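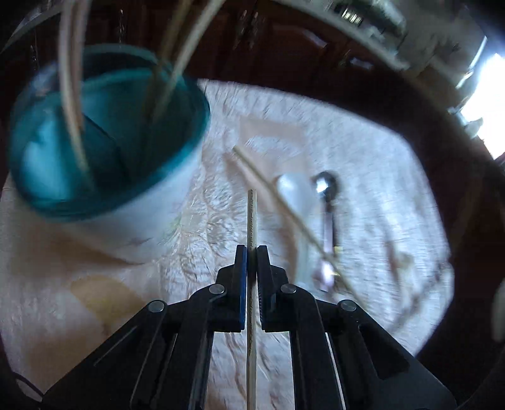

Course Notes, Vol. 2, p. 57

Learning from Hand-Held Demonstrations
Unit 2: From a person's hand to a robot policy

Read this before the lab. It covers the collection method used in the Flonthorpe exercises and the part of the Pellport result you will be asked to reproduce. The math is in the next unit.

1. The problem with teleoperation

The usual way to teach a robot arm by example is to drive it remotely and record what it does. The recordings match the robot exactly, but they are slow to make. You need the arm, a safe space around it, and an operator who has practiced. Most of the data ends up coming from one lab bench under one set of lights, and a policy trained on it tends to do badly at the next bench.

The hand-held method takes the arm out of the collection step. A person holds a gripper with the same finger geometry as the robot's, with a camera fixed to it, and does the task directly. The camera view and the opening between the fingers are recorded together. Camera motion is recovered afterward and becomes the action label.

2. What the camera sees

The view is wide and moves with the wrist. The fingers stay in the same part of the image while everything else shifts around them. This matters for two reasons. First, the policy gets a fixed reference for where the grasp will happen. Second, the same view can be had on the robot by mounting the same camera in the same position, so there is little to translate between person and machine.

The cost is motion blur. Fast wrist turns smear the table surface, and the tracker relies on that surface for features. A patterned cloth helps when the hand is slow and helps much less when it is fast. In the Pellport trials, demonstrators were told to move at a normal pace and to slow down only near contact.

3. The task set

The Rebelo set uses ordinary table items: thin sticks, spoons, cups and other containers. Thin sticks are the hardest. A stick held upright between the pads can rotate about the pinch point, and from the wrist camera a small tilt is hard to tell from a small change in camera angle. Spoons are easier to see but have shiny bowls, and the reflection changes as the gripper moves.

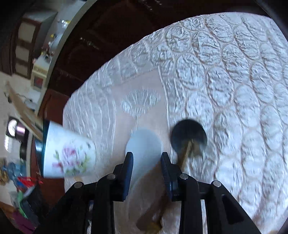 A second difficulty is overlap. When one utensil lies partly behind a fingertip, the policy has to act on an object it can only see part of. A model given a single image often closes too early in this case. Giving it 2 images, the current one and one from slightly before, fixes many of these errors. Adding more history did not help further in the Pellport runs and made training slower.

4. The result

The main comparison was between two training sets of the same size, 1,000 demonstrations each. One was collected in a single room. The other was spread over many homes and offices, with fewer demonstrations in each. Tested in the original room, the two policies were close. Tested in a new room, the single-room policy often reached toward the wrong place or stopped short, and the mixed policy mostly kept working.

Be careful with this result. It says that variety of places was worth more than repeats in one place, for this task set and at this data size. It does not say how much variety is enough. The Prilance follow-up looked at that question and found that new objects and new rooms both counted, but its test set was small.

5. Filtering

Raw recordings are not used as they are. Drop a demonstration if:

tracking was lost at any point during a grasp
the finger opening was not logged for the full length
the demonstrator's other hand moved the object

Blur alone is not a reason to drop one. The robot's camera will blur too.

6. For the lab

Bring your filtered list and your reasons for each drop. Reading for next time is the Prilance report, sections on calibration and latency. Write half a page on this question: if the robot is slower than the person who gave the demonstrations, which parts of the recorded action can be stretched in time and which cannot?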